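4.2 Waiting time at the inland yard

The most exciting result of the study came from the part we expected least of. When we began following heavy machines through the Grasunstead yard, we assumed that the sea leg would explain most of the late arrivals. The records told a different story. Of the 386 machines in our sample, 167 stood longer at the yard than they had spent on the road to it, and nearly all of that time was spent waiting for paperwork or for the right low loader.

Mosard, the haulier that runs the yard, let us compare two ways of booking trailers. Under the old method, a trailer was ordered once a machine had been cleaned and checked. Under the new one, it was ordered as soon as the machine passed the gate, using the weight and width given by the sender. The change is wonderfully simple – one form moves forward by one step – and it cut the middle waiting time from about 71 hours to well under half of that.

The gain was largest for wheeled loaders and smallest for tracked cranes, which often need a route permit whatever the yard does. We also found that small goods moving through the same depot were not slowed down, a worry raised by several of the shift leaders.
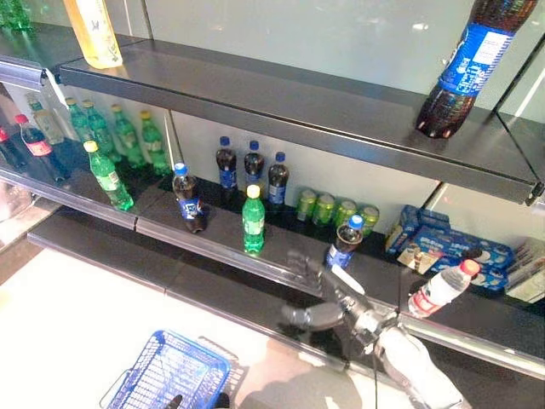
Figure 3. Drinks and snack boxes on tiered shelving.

Wide loads bound for Chiriac deserve a closer look. They share a single exit lane, and a late permit for one machine can hold up everything behind it. We would love to see the trial repeated there with a second lane open!

Comments

Latrice Sorensen: Really enjoyed this section. Did senders give the right widths at the gate?

Rattana Pongsiri: Mostly, yes – the errors were nearly all on machines with buckets still fitted.

Contact the authors | © 2024 Drarnine Freight Papers | Back to top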